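Play kitchen taps: spare pump for a Keden sink?

We have a Keden play sink that runs real water round through a small pump. The tap has gone down to a dribble. My daughter is 3 and uses it most afternoons.

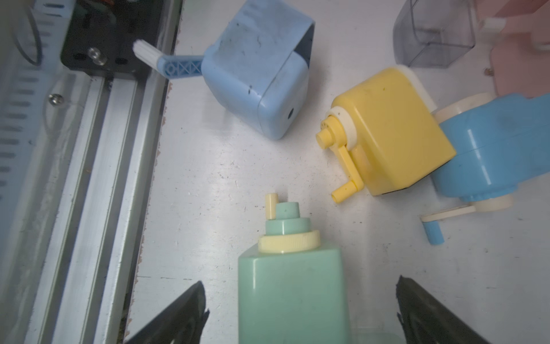
I've changed the batteries and rinsed the tray. Can you buy the pump by itself, or is it a new sink?

2 answers

Take the filter cap off underneath and clean it with an old toothbrush. Ours clogged with glitter. If it still dribbles, the pump is a push fit and Grundley do a spare that fits — check the hose width first, as there are two sizes.

Don't fill past the line either.

Same thing happened with ours, we just gave up and she plays with it dry. Think it was bought in March so might have been under guarantee but I'd lost the receipt.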